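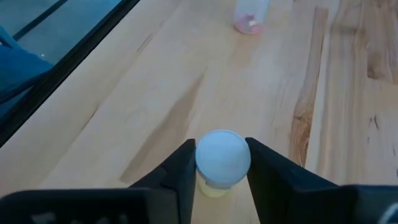 Geeta Dhillon opened her tea room in Branetthorpe in March with 17 seats and a short menu. Most of her trade comes between three and five in the afternoon, when the bus from Morsy gets in.
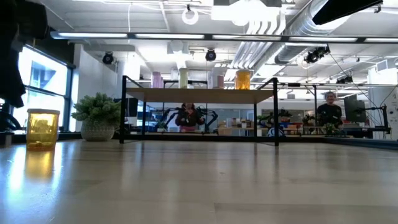
She buys her black tea from Naima Abou Zeid, a blender in Trarna who sells to small cafes. A busy month uses up to 877 tea bags. Dhillon plans to add evening hours once she has hired a second baker.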